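The Quote

The quote from Rovau came stapled in the wrong corner, so you had to read it like a calendar. It was dated 07/01/2020 and it asked for 388 dollars a week per kitchen, and under that, in smaller type, it said "excluding consumables."

"What's a consumable?" I asked.

Kamol Boonchu had brought it up to my office himself. He ran operations at Sumercombe and I ran purchasing, which meant he wanted things and I asked what they were.

"Finger pads," he said. "Wipes. I don't know. Normal stuff."

"How many finger pads does it go through?"

"It's a robot, Ruth. It's not a toddler."

I wrote "finger pads?" in the margin. Sumercombe had 28 kitchens then, one to an apartment, all of them rented furnished to people who stayed a month or a season and didn't care to scrub. We paid the Van Dusen agency to send someone around. Van Dusen charged us 312 a week per kitchen, and for that you got a person who did the dishes, wiped the counter, took the trash down and noticed if the ceiling was leaking. I had gone four years without anybody selling me a better idea than that, and I had been sold a great many ideas. There was the self-cleaning elevator carpet. There was the key system from Flarov that locked out a whole floor on Thanksgiving. I still had a box of Flarov fobs in my bottom drawer and I used one to prop up the short leg of my desk.

"It costs more," I said.

"The first year."

"Show me where it says it costs less the second year."

He turned the pages, which took a while on account of the staple. There was a chart with a line going down. The line had no numbers on it.

"They'll let us try it," he said. "One kitchen. No charge until we sign. They've already got it set up in the corner unit, so you might as well go see."

I noticed the "already." I always notice the "already." I went down after lunch with a legal pad and the kind of expression my mother used to wear to car dealerships.
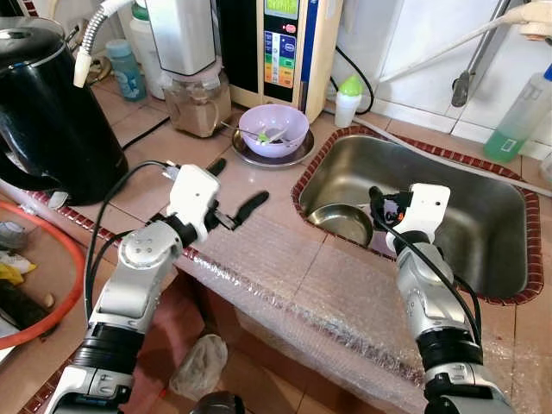
The man from Rovau was named Pruitt and he had a laptop balanced on a folding stool. He shook my hand and thanked me for making time. I said I hadn't made any, I was using some I already had, and he laughed a little too long.

I asked him how it decided what to do.

"It's got a task list," he said. "It plans the sequence, it looks at the objects, it picks a grasp."

"And who writes the task list?"

"Well, right now I do."

I wrote down "Pruitt?" and underlined it. On the quote, as far as I could find, there was no line for Pruitt.

"Is he a consumable?" I asked Kamol.

Kamol had the decency to look at the floor. Pruitt explained that an on-site technician was part of the onboarding package, and that the onboarding package was separate. Onboarding ran 28 days. I asked what happened on the day after that, and he said that by then the system would be comfortable. I asked comfortable with what. He said with the kitchen.

"This kitchen," I said.

"Right."

"And the one next door?"

"That one would get its own onboarding."

I did the multiplication on the pad where he could see me doing it. Then I asked about installation, because I had seen the install line and it was suspiciously short. It said "mounting and surface prep, by customer." Surface prep is one of those phrases. In my experience it means that something is going to be ruined and they'd like it to be your idea. I asked if we would need to change the countertops.

"No, no," Pruitt said. "The whole point is that it works in a real kitchen."

"So a tenant can leave out whatever they like."

"Within reason."

"Whose reason?"

He said there was a document, and he would send it. I'm still fond of that answer. In all my years of buying things there has always been a document, and it has always been about to be sent.

I stood against the refrigerator for most of an hour, taking notes. I'll be fair about it. It didn't break anything while I was there. When the arms moved they moved carefully, like somebody carrying a cake across a room full of cousins, and when they stopped I couldn't tell whether they were thinking or finished. I asked Pruitt how he could tell. He looked at the laptop.

"It's between steps," he said.

I've had Van Dusen people who were between steps too. They generally stepped out on the fire stairs for it. I didn't mention that, since Kamol would have written it down on his side.

He had a side by then, and a good one, I'll give him that. He'd come up in the building. He had worked the desk and the loading dock and he had done kitchens himself, one summer, when Van Dusen was short. He said his hands had split. He said people leave things in a sink you wouldn't hand to a dog, and that if a machine wanted the job, the machine could have it.

"The machine doesn't want it," I said. "The machine has no feelings in the matter. Rovau wants it."

"Fine. Rovau wants it."

"Then Rovau can come down in price."

We went over it at my desk that evening with the quote flat between us. I had taken out the staple.

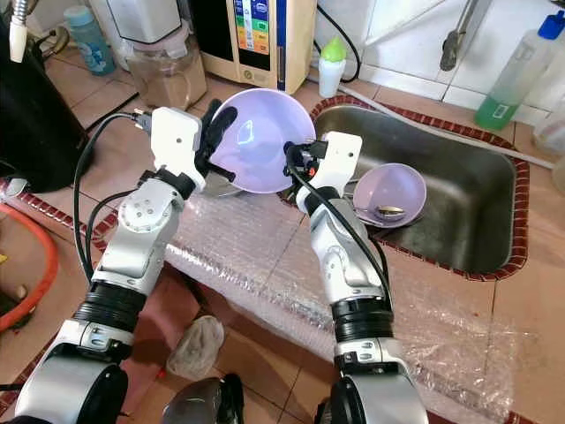 My trouble was with the line that said "manipulators, quantity two." I had assumed, reading it the first time, that you paid for two arms and got the work of two arms, one on the plates and the other on the bowls, the way a person will rinse with one hand and reach with the other. Nobody at Rovau had said so, but the man with the downward line on his chart hadn't discouraged it. And what had I seen? I had seen both arms on a single plate, the light purple one, a gripper pinching each side of the rim and the thing tipped up over the sink like a steering wheel. Meanwhile the bowl with the spoon in it sat in the basin, waiting its turn. And all along the counter in front of that sink was a sheet of bubble wrap, which I took to be the surface prep, and which I could not find on the quote either.

"It's being careful," Kamol said.

"I don't object to careful. I'm asking what careful costs. If it takes two arms to hold a plate, then what I'm buying is one arm at the price of two."

"You use two hands on a plate."

"I'm not billing anybody for the second one."

He leaned back. He has a way of looking at the ceiling when he thinks you are being small, and I have a way of letting him. Out on the street a truck was backing up, and we both waited for it to quit beeping.

"Say we get them to throw in the onboarding," he said.

"For every kitchen?"

"Say for every kitchen."

"And the bubble wrap?"

"Ruth."

"I want it on the paper. If we need it, I want to know who buys it and who peels it off before the new tenant shows up with her mother."

He wrote "bubble wrap" on the quote, in the box marked Special Terms. His handwriting got very neat, as it does when he's annoyed. Under it I had him write "finger pads, itemized," and under that "technician," and then we ran out of box and had to go up the side.

"You're never going to say yes to this," he said.

"I might. Get me a kitchen that's been going six months somewhere else, and let me talk to the person who pays for it. By telephone, without Pruitt listening in."

"They don't have one going six months."

"Well."

"Somebody has to go first."

"Somebody went first on the Flarov locks," I said. "It was us. I was here until two in the morning with a screwdriver and a family from Ohio."

He didn't have anything for that, or he was too polite. He picked up the fob from under the desk leg, looked at it, and the whole desk tipped an inch toward him. My coffee slid. He caught it with one hand and the quote with the other, and set them both back down.

I sent the letter to Rovau in the morning. I asked for a price with one arm, a price with two, and the name of whoever would come when it stopped and the laptop had gone home. I asked for the document about what tenants could leave out. I asked if the second year on the chart could be given in dollars. I was civil. I signed it with my full title, which I save for people I expect to hear from slowly.

Then I called Van Dusen about renewing, and they told me their rate was going up in the fall.

I asked how much. The girl said she'd have to get back to me. She said there was a document.

Kamol was standing in my doorway with two coffees. He must have heard my half of it. He put one of the cups down on the high side of the desk, where it was level, and asked if I wanted the quote out of the drawer or if it could stay in there until lunch.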